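Stolton clothing exchange gets a bigger room

2021-06-06

The clothing exchange in Stolton will move to the old Ríos shoe store in the summer. The exchange was closed in January when the heating in its first room broke, and after this it was open only on Saturday mornings in a school hallway. Now it will have its own door, its own key and two fitting rooms.

People bring clothes that are clean and whole, and they receive one token for each piece. With a token they can take another piece home. In the last month of the old system 127 pieces changed owner, and most of them were sweaters and shirts for adults. Children's clothes are still missing, especially for winter. 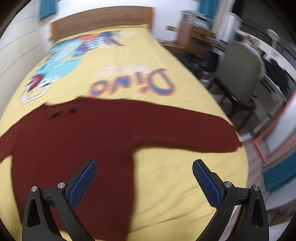

Can I come if I have nothing to bring?
Every new visitor gets 2 tokens at the first visit, so it is possible to take something home without bringing anything.

Kalliopi Karras, who started the exchange, told us that the rules will stay almost the same. A person may bring up to six pieces at one time. Shoes are accepted for the first time, but underwear and swimwear are not. Knitted things should be folded and not put on hangers, for they lose their shape at the shoulders.

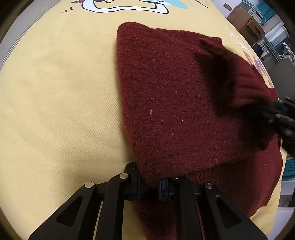

Dark red knitwear on pale yellow fabric.

The rent is 69 dollars per month and will be paid from the coffee table. Shelves are still needed. Who has one to give can leave a note at the Nerito bakery, next to the new room.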